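**Urban main road, Passau: markings, surface and junctions**
Overall score: 7

Reviewed as a driver would meet it, in daylight, under cloud, with steady oncoming traffic. Scores are for legibility only. Journey time and noise are outside the scope of the series.

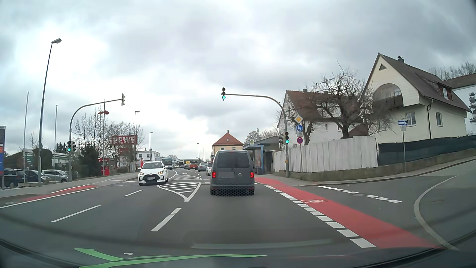

*Agnes Ogilvie, roads reviewer, Baxter*

The red cycle lane is the strongest part of the layout. The colour separates it from the asphalt at a distance, and the thick white blocks along its left side grow easy to read well before the side road. The bicycle symbol is plain. At the junction the signals are repeated, one over the lane and one lower on the upright, so a driver behind a van still has a second head to look for. The hatched islands between the opposing lanes taper sensibly.

Markings: 7. I would like a longer run of arrows before the stop line.

Surface is less even. Near the Audi dealership, the one lettered "Zentrum Passau", a long dark seam crosses the lane at an angle, and there is a drain cover close to the right kerb. Neither is serious in a car. Cyclists and motorcyclists should note both.
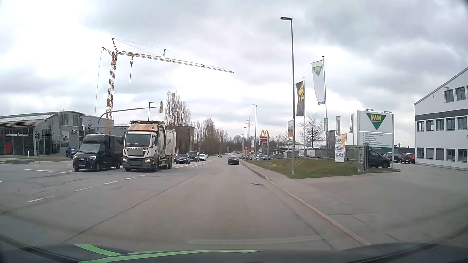
**Is the road wide enough for lorries?**

The width is adequate for ordinary goods vehicles, provided they keep to their lane through the junctions. Wide loads need checking with the road authority first.

Surface: 6. Seams and patched covers are the main deduction. Innes Buchanan drove the same road for a second opinion and gave it 7, on the grounds that the joints are flush. I have kept the lower figure.

On the wooded stretch the layout is simpler. A long solid line marks off the right-hand lane, dashes divide the rest, and a bank of soil and leaves rises beyond the pavement on the left.
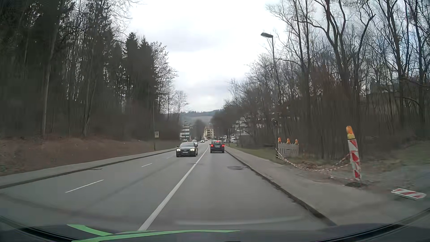
Less paint suits a section with fewer decisions to make, and I would not add any. The line should be renewed before its edges wear. Leaf litter can block kerbside drains, so sweeping in autumn matters more under trees than it does in the built-up part.

Junctions: 7. Next in the series is the Huvotville ring road.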